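3. Materials and Methods

3.1 Household textiles included in the wash study
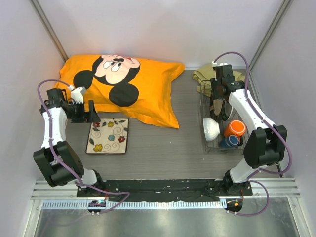

Figure 1. Printed household textiles: orange pillowcase with a Mickey Mouse face, and a cream placemat with a dark brown border and a pattern of vines and flowers.

3.2 Sample collection

Textiles were collected from homes in two towns, Stusuvow and Kollholm, during October. Households were asked to give any printed item that was in regular use and that they were willing to lose. Clothing was not accepted, as wear from the body would have added a second source of fading that we could not control. A total of 132 items were received. They included pillowcases, tea towels, table linens, and curtain panels. Items with holes in the printed area were set aside and used only for trial runs of the equipment.

Each household filled out a short form giving the age of the item, how often it was washed, and whether it was dried on a line or in a machine. Many people did not know the age of the item. In those cases the field was left blank, and the item was kept in the study but left out of the age comparison in Section 4.3. No attempt was made to guess the age from the condition of the cloth.

3.3 Preparation

All items were washed once without detergent before the first reading to remove loose dust and leftover fabric softener. They were then laid flat on racks overnight in a room with the blinds closed. Ironing was avoided. In trial runs we found that a hot iron changed the surface shine of some prints enough to shift the color reading, and the shift did not go away after the next wash.

Reading points were marked on the back of each item with cotton thread. Three points were used per item: one on the darkest printed color, one on the brightest printed color, and one on the ground color. Where the ground was itself a strong dyed color, it was treated as a separate class in the analysis. Prints with outlines too thin to fill the opening of the meter were read at the nearest solid area of the same color.

3.4 Washing

Washing was done in two front-loading machines of the same model at the Atinga site. Each item went through 30 cycles. The water was set to a warm program, and the spin speed was held at 900 revolutions per minute for every load. Loads were made up by weight, with plain white cotton sheeting added where needed to bring a load to the target. Sheeting was replaced when it showed visible staining from other items.

Half of the items were washed with Fleltar, a powder detergent that contains an oxygen bleach. The other half were washed with the liquid version, which does not contain bleach. Items were placed in the two groups by drawing numbered slips. Pairs of matching items from the same household, such as two pillowcases from one set, were split so that one went into each group. Detergent was weighed for each load and placed in the drawer, never directly on the cloth.

3.5 Drying and color readings

After each wash the items were dried indoors on racks, away from windows. Machine drying was left out of this part of the work and will be covered in a later paper. Readings were taken before the first cycle, at the halfway point, and after the last cycle. The meter was checked against a white tile at the start of each session and again after any break.

At each reading the cloth was folded until no light passed through it, then smoothed by hand. The mean of the repeat readings at each point was used. If the repeats differed by more than the limit set out in Appendix B, the cloth was refolded and the point was read again. Cracking and peeling of the print were scored separately by two raters who did not know which detergent had been used. Where their scores did not match, the lower score was kept.

3.6 Limits of the sample

The sample was drawn from what people were willing to give away, and it probably holds more old and faded items than a normal linen closet would. Children's bedding was common among the donations, while dark table linens were few. Fiber content was taken from the sewn-in label where there was one. Items with no label were recorded as unknown and were left out of the comparison between cotton and blended cloth.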